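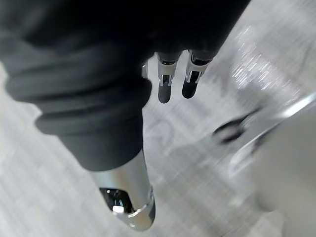 Viston rolling tool box, yellow, bought from Gimport
Reviewed on Wed 12 April

I have used this box for 3 weeks in my small repair shop in Fultanbridge, so I can say something fair about it. The yellow is very strong. I wanted this, as my old grey box was always lost under the bench.
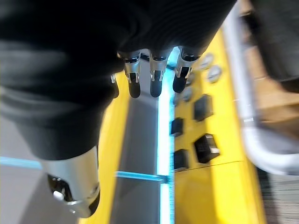

The lid closes well and does not bend when I lean on it. Inside there is one deep space and a tray, and I would prefer two trays. My long spanner goes in only diagonally. 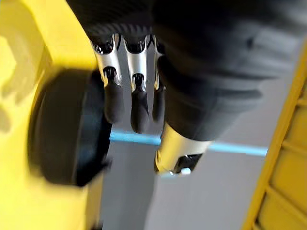

On a smooth floor it rolls quietly. On the stones outside it is noisy and I carry it instead. The handle is a little short for a tall person. Delivery took 14 days, which is long, but the packing was good. A cheaper one from Lại has a thinner lid, I tried it in the shop and did not like it.

I give four stars. With a second tray I would give five.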